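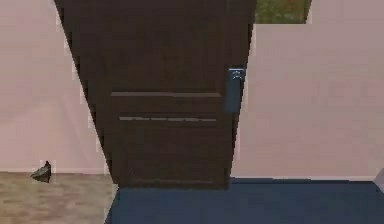
Restunel simulator: navigation setup

Margarida Azevedo has rebuilt the simulated apartment we use to test Restunel, our home delivery robot. Door collision shapes were redone first, handles included, and the floor labels now treat carpet and wood as separate surfaces.

Ngan-ling Tsai then reset the route planner. Clearance at doorways is 4 cm wider than before, and every start point was checked by hand.

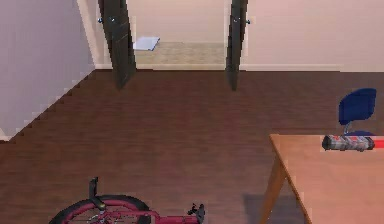 Doorway to the hallway, with both doors open.

Screens and dark furniture

The depth settings still need work near glossy black surfaces such as the TV and its stand. Until that is fixed, keep the speed limit at 40 percent. The next batch is 1000 runs, starting in January.

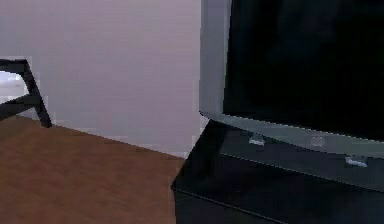 Reporting faults

Send the run number and the log to Ngan-ling.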